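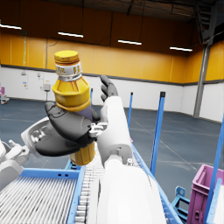 I have been taking elderberry syrup every winter for longer than I care to admit, so when Granatell announced an open day at its plant in Hindlow I had my name down before breakfast. I buy almost anything if the package looks cheerful (a yellow bottle with a ribbed yellow cap, say, and I'm halfway to the register), and I wanted to learn what goes into the stuff before it ever meets a label. The tour ran two hours, and I could happily have stayed for four!

We began in the drying room, which smelled like jam and warm hay. Our guide passed around a tray of dried berries and explained that raw elderberries can upset your stomach quite badly, so every batch is cooked before anything else is done with it. I knew that in a vague sort of way from my grandmother, who wouldn't let us near the bush behind her garage.
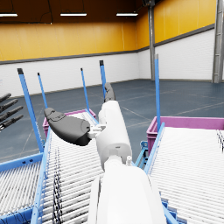 After that came the tasting, and oh, the tasting. The rosehip blend, sold under the name Mutus, was tart enough to make my eyes water, but I went back for a second cup. There was also a spiced one called Crăciun, with clove and orange peel, meant to be stirred into hot water on cold evenings. Our guide was careful to say that none of it is a cure for anything, and I liked her for that. 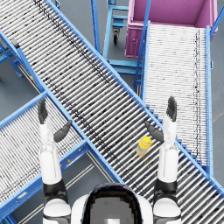

The shop was small and very crowded by then. I came home with 7 jars of dried rosehips, most of them for my sister. They are planning another open day in January, and sign-up is at the front desk.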